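Grostis Community Basketball - league meeting, June
Started 7:10 pm, upstairs room at Nutsugah

**Present:** Apinya Khunthong (chair), Maribeth Bañez, Marwan Mansour, Rattana Rojanasak, Rasmus Kütt (notes, sorry for typos)

## Last minutes
Approved. One fix - the Homov forfeit was a women's game, not men's. Standings were right anyway.

## Summer schedule
- Sunday games stay. Tip-offs at 10 and noon, plus a 2 pm if both gyms are open.
- 10 teams in. Homov has entered two squads, wants them kept apart until the playoffs. Maribeth against, says the draw is the draw. Apinya will ask the other captains before the draw is done.
- Sena gym closed first weekend for floor work. Games that weekend all go to Nutsugah, no 2 pm slot.
- Discussed cutting the halftime to five minutes. Left as is.

## Roster rules
Long one. Last season two teams added players in the final week and one of them won the semi. Marwan wants a hard deadline, four games before playoffs. Rattana okay with a deadline but wants an injury exception, otherwise a team with a bad ankle or two has to fold.

Went back and forth on what counts as an injury. Doctor's note? Maribeth says people won't pay for a visit just to get a rec league sub approved. Settled on: captain emails the chair, other captain in that week's game gets told, chair decides.

Vote - deadline with injury exception. 4 for, 1 against (Marwan, wanted no exception). Passed.

Minimum to start a game stays at four players. Grace period 7 minutes, running clock after that. Marwan asked that refs stop giving extra time to teams they know. Apinya will raise it at the refs' meeting.

## Money
- Balance 1595 after the spring gym rent. Ball order not out yet.
- Team fee same as last summer.
- Two teams still owe for spring. Rattana has emailed both twice. Neither goes in the draw till paid.
- Trophies - engraver wants the names ealier this time, before the final. Can't be done. Rattana to ask about blank plates.

## Refs
Short again. Three regulars, one only does mornings. Maribeth knows two college kids who did the spring scrimmages at Sena and were fine. Pay them the same as everyone else, agreed. They do one game each with a regular before working a game without one.

Technical fouls: two in a game and you sit the next one, same as before. Asked whether it carries over from spring. No, clean slate.

## Scorekeeping
Spring final had the book at 46-44 and the clock board at 46-45. Book stood. From now on, table checks the book against the board at every timeout, not just at the half. Each team sends one person for the table for the game before or after theirs. No-show costs them a timeout in their next game.

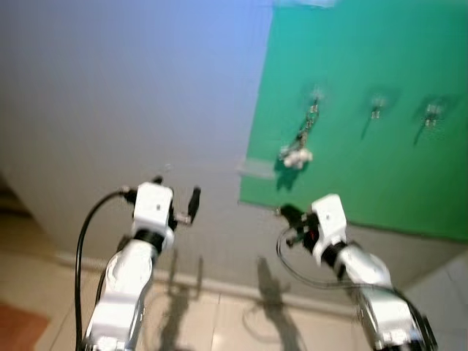 Maribeth pointed out that the timeout penalty hurts teams with short benches the most, and those are the same teams that can't spare a person for the table. She would take a small fine instead. Apinya said try it for three weeks and look again. Marwan fine with that. No vote.

## Other
- Lost property box full, mostly water bottles. Anything left after opening day goes.
- Youth clinic at Sena wants one of our Sunday slots in the fall. Put on next agenda.

## To do
- Apinya - captains re the Homov squads, refs' meeting
- Maribeth - college refs, dates they can do
- Rattana - unpaid fees, trophy plates
- Marwan - write up roster deadline, one page, send before the draw
- Rasmus - schedule to all teams once the draw is done

Ended 8:46. Next one same room, date by email.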